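Gramcombe Home & Shed Forum
Board: Paint, Timber and Finishes
Topic: Old paint flaking off a plastic tub — sand it, strip it or bin it?

fernleaf_jo
Posted May 31, 2023
Hello everyone, I've been reading along for ages and have finally worked up the nerve to post. My dad left me a shed full of storage tubs, 17 of them, all grey plastic and mostly in good nick. At some stage he painted the insides of a few in white (he loved white, you should see the letterbox) and now the paint is coming away in flakes and getting into everything I put in there. I'd love to use them for seed trays and potting gear before September, when the garden gets away from me. Do I sand it all back, use a stripper, or just give up and buy new ones? I'm leaning towards keeping them, mostly for sentimental reasons.

Pollock_Pete
Welcome Jo! Lovely to see a new name on here. Please don't use a stripper. I did that on a tub years ago and the plastic went soft and gummy, like toffee left on a dashboard, and I never got it right again. Warm soapy water, leave it overnight, then a plastic scraper. You'll be surprised how much lifts off in one go, especially along the bottom edge where it has already started to let go.

markos_a
I'll disagree with Pete a little, with affection. Soaking gets the loose stuff but the paint that's still hanging on will stay hanging on, and then you've got a patchy tub that flakes again next summer. I'd go at it with 120 grit by hand, wet, so you aren't breathing the dust, then finish with something finer. Look for a ragged edge, grey coming through under the pale stuff.

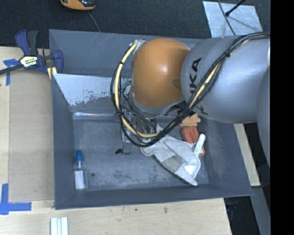
Pale panel at upper left, ragged along its lower edge with grey showing underneath.

When an edge looks like that I always start there and work outwards. If you start in the middle of a sound patch you'll be at it until your arm drops off.
— Markos Athanasiadis, Poveck

quiltedgumnut
Can I be the voice of laziness? If it's for potting mix, line the tub with an old feed bag and get on with your life. I've had two going like that since we moved up to Poveck and the tomatoes have never complained.

fernleaf_jo
Ha, I do like the feed bag idea, but I think it would bother me knowing it was under there. Markos, does wet sanding leave it looking scratched? Not that it matters for dirt, but I'd like one or two nice enough to keep in the laundry.

markos_a
It'll go dull, yes, and you'll see fine marks in a certain light. Going up to 1000 grit at the end brings back a bit of the smoothness, but it won't look new. For the laundry one I'd paint it again, properly this time, with a plastic primer first. I use the Skallar one and have been very happy with it.

Pollock_Pete
Skallar primer was 33 dollars a tin last time I looked! You can get a whole new tub for 20. I'm fond of a good repair but there's a limit, mate.

markos_a
Fair, but one tin does a lot of tubs, and they were her dad's.

Pollock_Pete
All right, I'll give you that one. Jo, whatever you do, find out how old the paint is before you sand anything. If your dad was using up old tins from the back of the shed there could be lead in it, and you don't want that near seedlings or your lungs. The hardware place in Gramcombe used to sell test kits at the counter.

quiltedgumnut
Seconding Pete on the test kit. We found some very old tins under my mother-in-law's house and I wouldn't have guessed from the colour of the labels.

fernleaf_jo
Oh, that hadn't crossed my mind at all, thank you both. Some of his tins are older than I am. I'll get a kit next time I'm in town and leave the sandpaper alone until then. If it comes up clear I'll try Pete's soak on one tub and Markos's wet sanding on another, and post how they go. Does anyone know if the kits work on paint over plastic, or only on walls?

Pollock_Pete
Should be on the packet, love. Ask at the counter if it isn't.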